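Pakau Computer Repair and Upgrade: Frequently Asked Questions
Search this site Search
Last updated: February

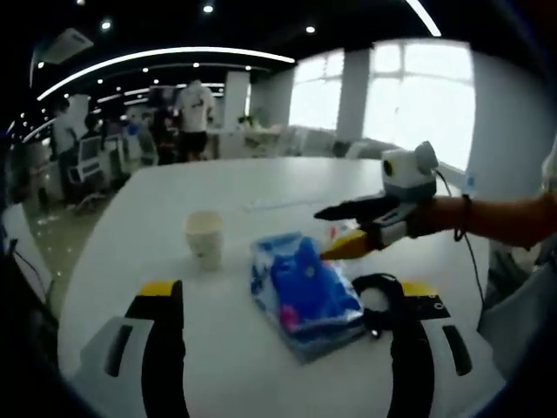 A paper cup and a blue package on the round white table.

Can I bring my desktop without an appointment?
Yes, every day except Sunday. If you come in the morning, Santeri Harju can usually look at it the same day. Please leave the monitor, mouse and keyboard at home. We have our own for testing.

Should I remove my files first?
You do not have to, but please make a copy of everything that is important for you. We do not open personal folders. If the drive must be erased, we call you before and wait for your answer.

My computer turns off by itself during games. Is it the graphics card?
It can be, but very often the reason is dust in the cooler or old thermal paste. We clean first and test after that. Arvo Vuorinen runs a long test under load, and for this we keep the computer overnight.

Do I need a new power supply when I change the graphics card?
Look at the label on the side of your power supply and compare the watts with what the card maker recommends. Check also the connectors. Please do not mix cables from two different power supplies, even if the plugs fit. The pins can be in a different order and this can destroy a drive.

Can you add more memory to a laptop?
In many models yes, in some thin models the memory is soldered and cannot be changed. Send us the exact model name from the bottom of the laptop. "Silver, 15 inch" is unfortunately not enough.

How long is the warranty for your work?
Our work has a warranty of 3 months. New parts have the warranty of their maker, and we write it on the receipt. Keep the receipt, please.

What happens if I do not want the repair after the diagnosis?
Then you pay only for the diagnosis and take the computer back. We put it together again in the same way as it came.

Where do I find my repair number?
It is on the yellow slip, in the upper corner, for example 542. When you call, say this number first. If you lost the slip, Raimo Pitkänen can find the order by your last name, but you will need to show an ID when you pick up.

123 people found this page helpful
3 comments
Share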